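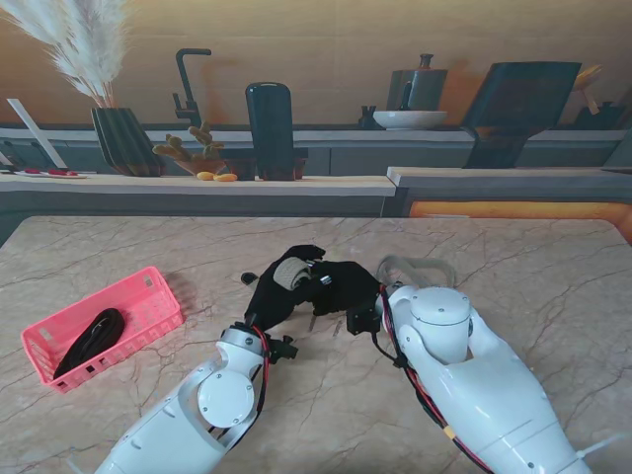 Clurnitz County Adopts Revised Rules for Hand Review of Ballots Rejected by Tabulators

FOR IMMEDIATE RELEASE

CLURNITZ, 2026-03-07 — The Clurnitz County Elections Office has adopted revised rules for the hand review of paper ballots that a tabulator cannot read or reads as containing no valid selection. The rules apply to all contests administered by the county, starting with the municipal election in August. They replace the county's previous adjudication manual in full.

The revision follows the circuit court's decision in Ruiz-Ortega v. Clurnitz County Elections Office, which arose from the last council election in the city of Estitz. The court found that the county had applied two different standards to similar ballot marks, depending on whether the ballot had been cast in person or returned by mail. It directed the county to publish a single written standard and to apply it to every ballot regardless of how the ballot was received.

The court did not change the result of the Estitz contest. The petitioner had sought a new election in one ward. That request was denied on the ground that the disputed ballots were fewer than the margin between the two leading candidates.

Scope of the rules

The rules cover three categories of ballots. The first is ballots returned by the tabulator as unreadable, including those with torn edges, damaged timing marks, or folds that cross a selection target. The second is ballots with an apparent overvote, where the tabulator detects more selections in a contest than the voter was entitled to make. The third is ballots with an apparent undervote, where the tabulator detects a faint or partial mark near a target and no other mark in that contest.

Blank contests with no mark of any kind are not sent to hand review. The tabulator records them as undervotes, and they stay recorded that way unless a recount is ordered.

Write-in selections are handled under a separate section of the county manual that the court's decision did not address. That section is unchanged, except that its cross-references have been renumbered.

Tabulator settings

The county uses the Trindum tabulator in all precincts and at the central count facility. Under the previous manual, the machines at the central facility were configured with a different mark threshold from the machines in the precincts. A mark that filled part of a target could be accepted in one location and sent to review in the other. The court identified this as the principal source of unequal treatment.

Both sets of machines will now use the same configuration. A mark that covers 20 percent or more of the target area is recorded as a selection. A mark that covers less than 20 percent but at least 12 percent is flagged, and the ballot is diverted to the review bin. A mark below 12 percent is not recorded as a selection and does not by itself cause diversion, unless it is the only mark in the contest, in which case the ballot is diverted.

The configuration file will be locked before logic and accuracy testing begins. A printed copy of the settings from each machine will be signed by two election officials of different party affiliation and kept with the machine's seal log. Any change to the settings after testing will require the test to be repeated in full, in public, with notice posted at the elections office and on the county website.

Standard for voter intent

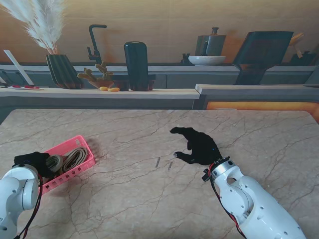 A reviewer must decide each contest from the marks on the ballot alone. Reviewers may not consider the voter's presumed party preference, the results in the precinct, or the content of any other ballot. Where a voter has made more than one mark, the reviewer looks first at where each mark begins and ends, and whether the marks touch. Two short strokes lying on the same slant with a gap between them, in the arrangement of the two gray pegs beside the thumb of the black hand, are treated as two separate marks and assessed target by target. If both strokes fall inside one target, the contest is counted as a single selection. If each falls inside a different target, the contest is an overvote unless another mark on the ballot, such as a cross-out or a written word, shows which one the voter meant to keep.

Strokes that cross or join are treated as one mark. A cross, a check, a circle around the target, or a circle around the candidate's name is a valid selection if it can be associated with one candidate only. A line through a candidate's name is read as a withdrawal of any selection made for that candidate. Stray marks in the margin, ink transferred by folding, and resting points left by a pen are disregarded when they do not enter a target.

The manual includes a set of 18 sample ballots showing accepted and rejected marks. The samples are part of the rules and carry the same weight as the text. If a sample appears to conflict with the text, the reviewer is to follow the text and report the conflict to the elections office in writing.

Review procedure

Hand review is conducted by teams of two, one from each of the two parties that received the most votes for governor in the county at the most recent general election. Each reviewer records a decision independently before the two decisions are compared. If they agree, the decision is final at that level and the ballot is duplicated or entered as the manual directs. If they disagree, the ballot goes to the canvassing board, which votes on it in open session.

Each reviewed ballot is assigned a sequence number that cannot be linked to the voter. The number is written on the review sheet and on the duplicate, where one is made. Original ballots are stored in sealed containers by precinct and remain available for inspection under court order.

Teams work in batches of 50 ballots. A batch must be completed and its review sheet signed before another is opened. If the number of ballots in a batch does not match the number on the transfer slip, the batch is closed, the seal number is recorded, and the discrepancy is resolved before any decision from that batch is entered.

Observers appointed by candidates and parties may watch the review from a distance that allows them to see the ballot face. They may not handle ballots or speak to the reviewers during a batch. Objections are made in writing to the supervisor and attached to the review sheet — an objection does not stop the review, but it preserves the issue for a later contest of the election.

Statement from the elections office

"The court asked for one standard in writing, and the rules adopted today supply it," said Meirion Bevan, Director of Elections for Clurnitz County. "The threshold settings are the same on every machine. A mark on a mailed ballot and a mark on a ballot cast in Estitz on election day will be read in the same way and reviewed under the same samples."

Bevan said that the office had not sought a stay of the decision and does not plan to appeal. "The deadline for ballot printing was the controlling date for us. We needed the thresholds settled before the target size was fixed on the ballot layout, and that has been done."

Effect on ballot design

The size and position of selection targets will not change for the August election. The instruction panel at the top of the ballot has been rewritten to show a filled oval and to state that voters who make an error may ask for a replacement ballot. The same text will be printed on the insert mailed with absentee ballots. The former insert told voters to cross out an error and initial the correction. Initials are no longer requested, and a ballot bearing initials will not be rejected for that reason alone unless state law requires it.

Training

All reviewers must complete the county's training session before they are assigned to a team, including those who served under the previous manual. The session covers the written standard, the sample ballots, batch handling, and the completion of review sheets. Reviewers who have not completed the session may be assigned to other duties at the central count facility but may not record decisions on ballots.

Precinct officials do not conduct hand review and are not required to attend. They will receive a supplement describing the new diversion settings and the message displayed by the Trindum tabulator when a ballot is flagged. A voter whose ballot is flagged at the precinct must be offered the choice of correcting it on a replacement ballot or casting it as marked.

Availability of the rules

The full text of the rules, the sample ballots, and the court's order are available for inspection at the Clurnitz County Elections Office during business hours and can be downloaded from the county website. Printed copies are provided at the county's standard copying rate. Large-print copies are available on request at no charge.

Candidates and parties wishing to appoint observers for the August election should submit names on the form included as an appendix to the rules. Forms submitted under the previous manual will not be carried over.

Media contact: Office of the Director of Elections, Clurnitz County Elections Office

###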